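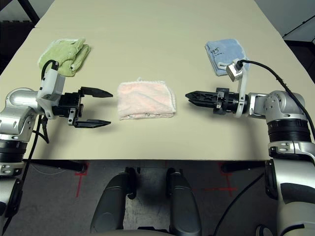 # todau-towels

Notes, logs and scoring sheets from the Todau towel trials, Arkcombe workshop. Last touched 3 February 2026.

The question was whether a two-armed robot can fold laundry yet. The short answer is "some of it, if you have the afternoon free." The longer answer is in `logs/`.

## What's in the repo

- `logs/` one text file per attempt, 1000 in all
- `scores/` Nazma Pramanik's fold grades, plus Selina Widmer's second opinions
- `droter/` the control scripts, in the state they were in when we stopped arguing about them
- `todau.yaml` settings. Don't edit the grip timeout unless you enjoy watching a gripper think.

## Results so far

| Task | Success |
|---|---|
| Fold a hand towel laid flat | 79% |
| Fold a hand towel dropped in a heap | 20% |
| Fitted sheet | see `logs/sheet_02.txt` and be kind |

A "success" is a fold that Nazma would put in her own cupboard. Selina's standards are lower, and her numbers are in a separate column. Flurina Pfister folded the same set by hand while eating a sandwich and took about 2 minutes. Her times are in `scores/flurina.csv` for anyone who needs cheering down.

## Known problems

- Terry cloth catches on the fingertips. Droter reports this as a completed fold.
- The second arm waits politely for the first, even after the first has given up.
- Corners are found well on pale towels and badly on anything striped.
- Nobody has tried socks. Please stop opening issues about socks.

## Running it

```
python droter/fold.py --config todau.yaml --arms both
```

Keep a hand near the stop button. Put the towel inside the reach limits in `todau.yaml` or the planner will sulk and exit with code 4.

## Credit

Scripts by Nadja Steiner and Aurelia Aebischer. Towels on loan from Nägeli, who would like them back folded.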